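How to Plan Your Backup Drives Before You Buy Anything

Updated 17th July

If you are like me, you have a drawer with two or three old external drives in it, and you have a fair idea of what is on one of them. I kept my files that way for years, and it worked fine until one January when a drive started clicking and I spent a long weekend finding out which photos lived only there. So this guide is for anybody who wants to sort out a proper home backup and would like to do the thinking first and the shopping second.

You don't need any special skill for this. You need a sheet of paper, an hour or so, and a computer that can show you how big a folder is. I use a small free program called Plitska for the measuring part, but the tools already on your computer will do the same job if you don't mind clicking a little more.

Step 1. Find out how much you really have

Open your main folders one at a time and write down the size of each. On a Mac, click the folder and choose Get Info. On Windows, right-click and choose Properties. Give it a minute on big folders, as the number keeps climbing while the computer adds things up.

When I did mine, the total came to 386 GB, and that was a surprise, because I would have guessed half of it. Photos were most of it, then videos, and then a pile of old installers that I was happy to throw away (do this now, by the way, and you may save yourself the price of a bigger drive!). 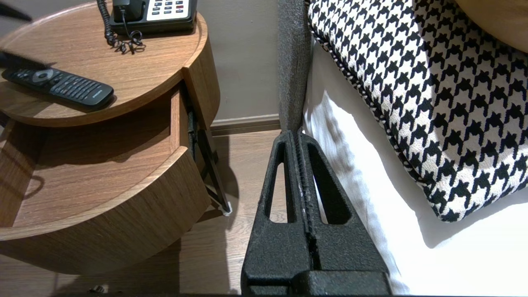 Round nightstand with a raised rim

Step 2. Split it into two piles

Make one list of things you could never get back and another of things you could download or make again. Family photos, tax papers and your own writing go on the first list. Movies you bought online, games and programs go on the second. Be a bit strict with yourself. My first list was everything, and a backup plan where everything is precious gets expensive very fast.

For the first list you want 2 copies besides the original, on different devices. For the second list one copy is plenty, and some people are happy with none.

Step 3. Pick a size with room to grow

Take your total and double it, then go up to the next size the shops sell. With 386 GB, doubling gives 772 GB, so a 1 TB drive is the sensible pick. Backup programs keep older versions of your files too, and those older versions eat space quietly in the background. If you shoot a lot of video, triple it instead.

I paid $69 for my drive, a plain one called the Koltard, and it has been perfectly good. A faster drive is nice on the first night, when it has everything to copy, but after that the daily changes are so small that you will hardly notice the difference.

Step 4. Choose a spot for it

People skip this step, and I skipped it too the first time around. The drive wants a flat surface, some air on all sides, and a cable long enough that it isn't stretched tight. Walk around the room and look at where your outlets are before you decide. Keep it off the floor if you can, and away from radiators and sunny windowsills. 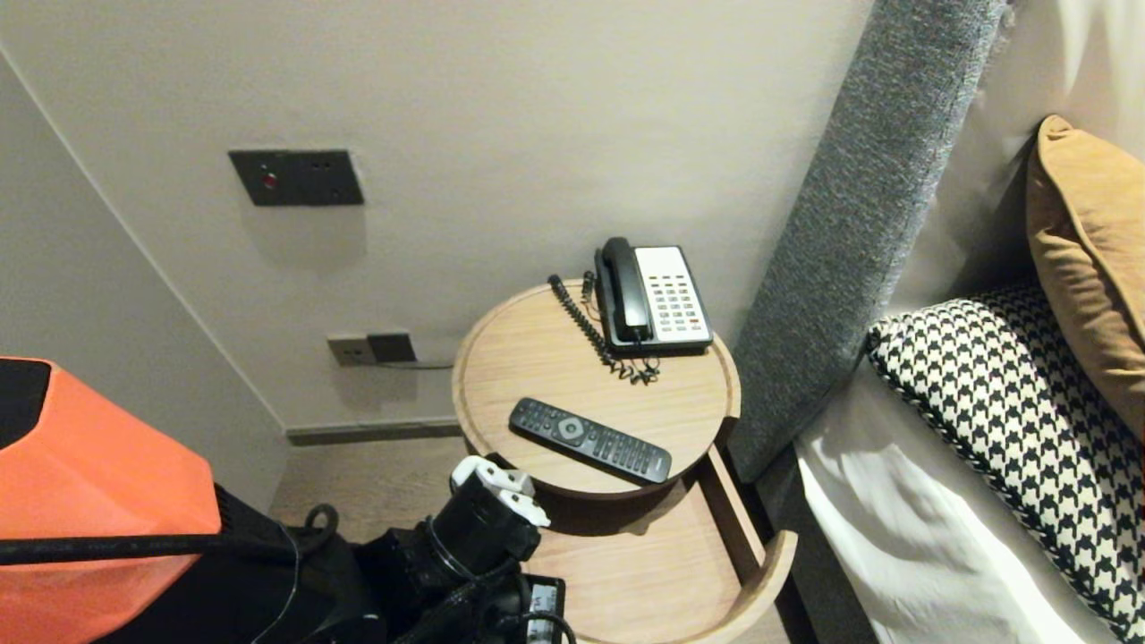 Wall socket and bedside table with a desk phone

If your drive gets its power through the computer, you only have the one cable to think about. The bigger desktop kind has its own power plug, and I would put that one on a surge protector.

Step 5. Set the schedule

Now open your backup program and look for the schedule page. I use Prandness, and there it is under Plans, then New Plan. Whatever you have, the questions will be much the same:

Which folders? Choose everything from your first list, and then add the second if there is room.
How often? Every 24 hours suits most homes. Pick a time when the computer is normally on – lunchtime works well for me.
How many old versions? Start with a month's worth. You can always change it later.
Should it lock the backup with a password? Yes, please, and write the password down on paper and put it somewhere safe.

Press Save, then press Run Now so you don't have to wait for tomorrow. The first run can take all evening. Leave it alone, and check that your computer isn't set to fall asleep halfway through.

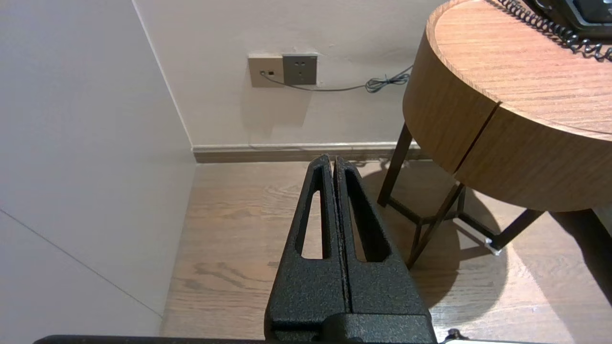 Light oak-toned floor near the corner of the room

Step 6. Try getting a file back

Please don't leave this one out. Pick a file you don't care about, delete it, and restore it from the backup. Open it and see that it looks right. Then do the same with a whole small folder, restoring it to the desktop so nothing gets overwritten by mistake.

If the restored file won't open, look at whether the first run finished. In Prandness, a run that stopped early shows a yellow mark beside the date. Run it again overnight and try once more.

Step 7. Arrange the second copy

Your second copy should live somewhere other than your home. I send my first list to an online storage service called Bright, and the upload took several nights on my slow connection. If you would prefer not to pay by the month, a second drive kept at a relative's house does the job too. Swap it every couple of months and put a reminder in your calendar, or it will sit there getting older and older (ask me how I know).

Put a label on each drive with the date you started using it, and keep your sheet of paper with the two lists. Measure the folders again in a year and write the new sizes next to the old ones.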